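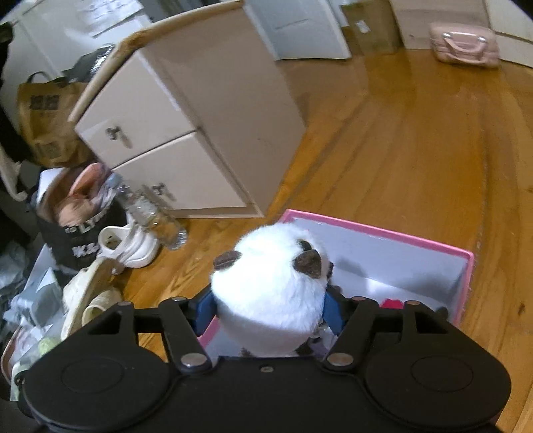 Soft toys are my favorite test for the blue fingers.

How I Keep My Gripper Happy

I look after a gripper called the Groller. It's like a robot's hand, only with a handle on it so a person can carry it around and grab stuff. A robot can learn a lot from watching how a person does that! But a gripper with sticky joints or dirty fingertips is a pain to use, so before every session I give mine a checkup (my bike should be so lucky).

Fingertips first

Each finger ends in a dark blue pad. Pads are the part that touches everything: toys, boxes, bottles, and whatever crumbs happen to be stuck to them. Dust makes pads slippery. Try picking up a coin with flour on your fingers and you'll see what I mean. I wipe both pads with a damp cloth, let them dry, and look for little cracks or a corner peeling up. Worn pads get swapped, always as a pair. If one was new and grippy and the other was old and smooth, things would twist around when I squeezed.

Then comes the squeeze test. I close the fingers on something flat with straight sides, and I check that both pads meet it evenly. A box is great for this, and a pink one is as good as any other color. 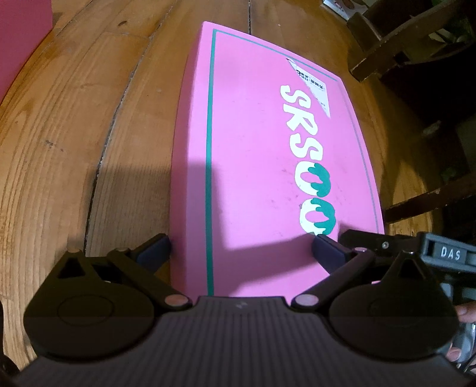
Wiggle the joints

The fingers are held up by black arms, and the arms turn on small round pins, a bit like your elbow turning. I open and close the whole thing slowly and listen. Smooth and quiet is good. A click or a scratchy sound means there's grit in a joint, so out comes the soft brush. I once got to 182 squeezes before I found the click I was hunting for, and it was one tiny grain of sand!

After every 200 squeezes I check the screws too. Shaking and squeezing can loosen a screw bit by bit. I turn it gently with a small screwdriver until it stops, and then I stop too. Cranking it harder can wreck the threads, which are the spiral grooves that hold it in. At 400 squeezes I do the pads, joints and screws all over again and write it in my notebook.

Ready to grab

Last of all I open the fingers wide and point them at something I'd like to pick up. Are they level? Do they point the same way? If they do, I'm ready to go.

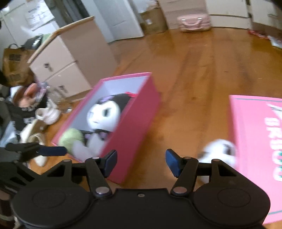
One reader wrote in to ask whether you could put oil on the joints, the way you do with a squeaky door. Good question! I don't on mine. Oil catches dust, and if any drips onto the pads they get slippery and I have to start over with the damp cloth. Some machines do need oil, though, so check the instructions that came with yours, and get a grown-up to help with the screwdriver part.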